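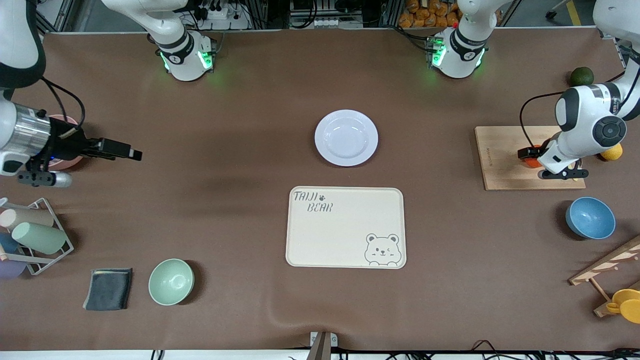 November 11, 2020

Today I wanted to put the small kitchen things in order before Catinca comes from Brerlow. We have too many cups for two people, but I like every color, also the lavender one, and I could not give away any. The tray with the winking bear makes me smile each time. Úna says it is for children - she is maybe right, but I will keep it.

I ate an orange at the window and wrote to my aunt in Hornum. She asked again for the soup recipe I promised her in May, and I still have not found the paper. Then I looked in the drawer for nearly an hour and found only old bills. Tomorrow I must buy bread and dish soap, and call Úna before noon.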